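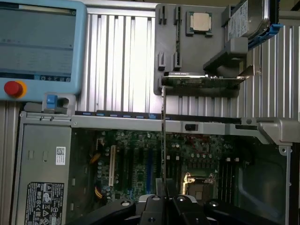 EVTON, March

About Dradeo

Hi, I'm Narayanan Sundaram, and I run Dradeo, a small news site that covers crime and the courts in Evton and the towns up the river. If you got to this page from the little "who are these people" link at the bottom of a story, welcome! That link gets more clicks than I ever expected, mostly on days when we've published something that made somebody mad.

I was a night editor at a daily paper for a long time. My job was mainly police briefs. You know the kind: a man, 34, was arrested after an incident on such and such street, and then you never hear another word about him. I must have written thousands of those, and it always bugged me that we'd put a person's name in print on the day of the arrest and then not send anyone to court to find out what happened next. Charges got dropped, people pleaded to something much smaller, some cases fell apart completely, and the only thing left on the internet was my four lines from the first night.

So when the paper closed its Evton office I took my notebook and started going to the courthouse by myself. I'd sit in the back of Courtroom B from 9 a.m. until lunch, go home, and type up what I'd heard. At first it was an email to friends and a couple of lawyers. Then the lawyers started forwarding it (thank you, lawyers) and I figured it needed a name and a website.

Rawan Obeidat came on the year after that. She had been a court interpreter and she knows that building far better than I do – which clerk to ask for a sealed date, which hallway the families wait in, when a hearing is going to get moved before it gets moved. She covers the family and protective order side, which I'd been doing badly, and she edits everything I write. I edit everything she writes too, though my pages come back with a lot more ink on them.

What we cover

Criminal cases, start to finish. If we report an arrest, we follow it until there's a verdict, a plea, a dismissal or whatever else ends it. Our case log has 3371 entries in it right now and you can search it by date or by type of charge. You can't search it by name, and I get asked to change that pretty often. I'm not going to. Landlords and nosy cousins have other ways to look people up.

We also cover sentencing, parole hearings when they're open, the county jail, and the police budget, which I find more interesting than most of our readers do. Last spring I wrote a five part series about overtime and I'm told part three was rough going. I stand by part three.

We don't do mug shots. We don't run the scanner all day and post whatever comes over it, either. There are a couple of Facebook pages in town that will give you that within minutes, and good luck to them, but half of what comes over a scanner is wrong and I'd like to sleep at night.

How we handle the hard ones

A lot of what goes through a county court is violence between people who know each other. Husbands and wives, exes, grown sons and their mothers. Rawan wrote our rules for these stories and I'll give you the short version.

We don't call a killing a love story gone wrong. We don't say somebody "snapped." We don't print what a victim was wearing or how many times she went back to him. If there was a protective order, we say so, and we say what the police did about it, and we go pull the paperwork ourselves before we write a word. We call the family before we publish, once, and if they'd like to be left alone then that's what happens. If they want to talk six months later, the phone number's the same.

Names of children stay out. Names of people who report a sexual assault stay out unless they ask us to use them, and even then we wait a day and ask again.

We've gotten things wrong. In our second year we mixed up two defendants with the same last name and it took us most of an afternoon to catch it. The correction is still up at the top of that story and it will stay there. If you spot a mistake, please write to us! You won't be bothering anybody.

If your name is in our log and your case was dismissed or your record was sealed, send us the order and we'll take the entry down. You don't need a lawyer for that and there's no fee. It usually takes a day or two, longer if we're both stuck in a trial.

Who pays for it

Readers do, mostly. We have 900 paying members at the moment and they cover rent, two salaries and the copying fees, which are criminal (sorry). Membership is 12 dollars a month. The daily stories are free for everyone, and members get the Friday-style long read whenever I finish it, plus the full trial calendar.

We take a few ads from local businesses. We don't take ads from bail bond companies, law firms or anyone running for judge or sheriff, and that did cost us some money in the last election. Our newsletter goes out through Plustach, and they handle the card payments as well, so we never see your card number.

We also got a small start-up loan from the Baláž family, the same Baláž as the hardware store on Mill Street. It's been paid back in full, and they never asked to see a story ahead of time. We still note it whenever the store comes up in our coverage, which so far has been one shoplifting case and a truck through the front window.

Where to find us

We're upstairs from the shoe repair place across from the courthouse. The stairs are steep and the buzzer sticks, so give it a good long push. One of us is usually in after 3 p.m., when court lets out for the day. Mornings, try the back row of Courtroom B – I'm the one with the green thermos.

Mail goes to P.O. Box 603, Evton. Letters from the jail come to the same box. We read all of them and we answer what we can, although we can't give legal advice and we can't carry messages to other people for you.

For tips, use the form on the contact page. You can leave your name off it, but do tell us how you know what you know, even if it's just "I live next door." If someone is in danger right now, please call 911 first and write to us later.

And if you'd like to learn how to read a docket, Rawan teaches a free evening class at the library a few times a year. The next dates go up on the calendar page as soon as the library gives us a room. Bring a pencil, and bring a sweater too, they keep it freezing in there.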